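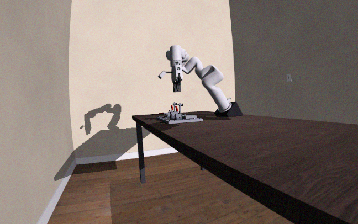 Ausgabe Juni: Meine Kopfhaut und ich haben uns versöhnt

Ihr Lieben, ich muss euch etwas erzählen, und es geht um Peeling. Nein, nicht fürs Gesicht, dazu habe ich mich im Frühling ja schon ausgelassen. Es geht um die Kopfhaut! Ich bin 43 Jahre lang durchs Leben gegangen, ohne einen einzigen Gedanken an das Stück Haut zu verschwenden, auf dem meine Haare wachsen. Gewaschen habe ich es, klar, so nebenbei mit. Und dann saß ich bei Banafsheh Ghorbani auf dem Stuhl, wollte eigentlich nur die Spitzen schneiden lassen, und sie zog mir einen Scheitel, schaute, schwieg und fragte dann sehr freundlich, wie viel Trockenshampoo ich denn so benutze.

Tja. Viel. Sehr viel sogar. Wer wie ich feine Haare hat, die am zweiten Tag platt am Kopf kleben, kennt das Spiel: morgens sprühen, mittags nachsprühen, abends vor dem Essen noch mal schnell über Kopf. Waschen dann am vierten Tag, weil man irgendwo gelesen hat, dass man das Fett "aushungern" muss. Bei mir hat es sich nicht aushungern lassen. Dafür juckte es hinter den Ohren, und auf meinem dunkelblauen Blazer lag immer so ein feiner Staub, den ich tapfer für Wollfussel hielt.

Banafsheh hat mir dann ein Kopfhautpeeling von Nirkora aufgetragen, direkt am Waschbecken, und ich schwöre euch, ich wäre fast vom Stuhl gerutscht vor Wohlbehagen. Ein bisschen körnig, ein bisschen kühl, Duft nach Rosmarin und irgendetwas Zitronigem. Sie hat mit den Fingerkuppen in ganz kleinen Kreisen gearbeitet, vom Nacken nach oben, und dabei kaum gedrückt. Danach zweimal mild shampooniert, Spülung nur in die Längen, fertig. Beim Föhnen standen meine Haare am Ansatz richtig ab. Ohne Schaum! Ohne Rundbürste! Ich bin auf dem Heimweg an jedem Schaufenster langsamer gegangen.

Wie ich es jetzt zu Hause mache

Natürlich wollte ich sofort jeden Abend peelen. Das hat Banafsheh mir gleich ausgeredet: einmal in der Woche reicht völlig, bei empfindlicher Haut eher alle zwei Wochen. Ich mache es inzwischen immer vor der großen Haarwäsche und nehme mir dafür richtig Zeit, mit Tee auf dem Wannenrand.

Zuerst bürste ich die Haare trocken gut durch. Dann mache ich sie nass, und zwar wirklich nass, bis auf die Haut, das dauert bei mir länger, als man bei so wenig Haar meinen möchte. Ich teile oben in vier Partien ab und gebe entlang der Scheitel jeweils einen haselnussgroßen Klecks auf. Massieren, zwei, drei Minuten, ohne Fingernägel. Ausspülen, bis nichts mehr knirscht, und dann noch eine Runde spülen. Erst danach kommt das Shampoo. Wenn ich beim Spülen schlampe, finde ich am nächsten Tag Körnchen im Kissen, fragt mich bitte nicht, woher ich das weiß.

An den Tagen dazwischen wasche ich ganz normal, mittlerweile jeden zweiten Tag, mit dem milden Shampoo von Werklow. Das Trockenshampoo steht noch im Schrank. Ich habe es seit der Umstellung genau 2 Mal benutzt, einmal vor einem Konzert und einmal aus purer Faulheit, und beide Male abends wieder rausgewaschen.

Körnig oder flüssig?

Das hat mich Tegwen Pumphrey gefragt, die dickes, lockiges Haar bis zur Taille hat und beim Gedanken an Salzkörner in den Locken blass wurde. Völlig zu Recht! Bei ihr bleibt alles Körnige hängen. Sie nimmt jetzt ein flüssiges Peeling mit Salicylsäure, das man mit einer Spitze direkt auf die Haut träufelt, kurz einwirken lässt und ausspült. Ich habe es bei ihr mal mitprobiert und fand es angenehm, aber mir fehlte das Rubbeln. Geschmackssache. Wer gefärbte Haare hat, fragt am besten vorher im Salon nach, manche Sorten sind da etwas ruppig. Und wenn die Kopfhaut gerötet ist, nässt oder richtig schuppt, dann bitte gar nicht selbst herumdoktern und in die Hautarztpraxis gehen. Ein Peeling ist Pflege und keine Behandlung, und auf gereizter Haut brennt es wie verrückt.

Was ich sonst noch gelernt habe

Die Bürste! Ich habe meine Bürste angeschaut, nachdem meine Kopfhaut so schön sauber war, und ich möchte darüber nicht im Detail sprechen. Sie liegt jetzt regelmäßig in lauwarmem Wasser mit einem Spritzer Shampoo, Borsten nach unten, und trocknet danach auf einem Handtuch. Bei Holzbürsten nur die Borsten eintauchen, sonst quillt der Griff.

Außerdem habe ich aufgehört, mit nassen Haaren ins Bett zu gehen. Das war mein zweites großes Laster. Jetzt föhne ich wenigstens den Ansatz lauwarm an, den Rest lasse ich trocknen, und morgens sehe ich nicht mehr aus, als hätte ich auf einer Heizung geschlafen. Meinen Kissenbezug wechsle ich auch öfter. Ob das nun am Peeling liegt, an der Bürste, am Bezug oder an allem zusammen, kann ich euch nicht sagen. Der Blazer jedenfalls ist wieder dunkelblau.

Eure Post

Auf die Frage nach euren Trockenshampoo-Gewohnheiten kamen 261 Antworten, ich habe sie alle gelesen und sehr gelacht. Haf Gethin pudert ihren Pony mit Babypuder und schwört darauf, bei hellblondem Haar sieht man das wohl kaum. Ynyr Phillips schreibt, dass auch Männer mit kurzem Haar eine Kopfhaut haben und sich bitte angesprochen fühlen möchten. Lieber Ynyr, unbedingt! Bei kurzem Haar geht das Ganze in der halben Zeit, und du brauchst nicht einmal abzuteilen. Und Dilwyn Owen wollte wissen, ob man ein Körperpeeling nehmen kann, das sowieso in der Dusche steht. Bitte nicht, die meisten sind viel zu ölig und zu grob, das bekommst du tagelang nicht raus.

Im Oktober will ich mich dann an Haaröle wagen, pünktlich zur Heizungsluft. Wenn ihr eines liebt, das feine Haare nicht nach zehn Minuten in Spaghetti verwandelt, schreibt mir! Ich teste gern und viel, mein Badezimmerregal biegt sich zwar schon, aber eine Flasche geht immer noch.

Bis zum nächsten Mal und gut spülen!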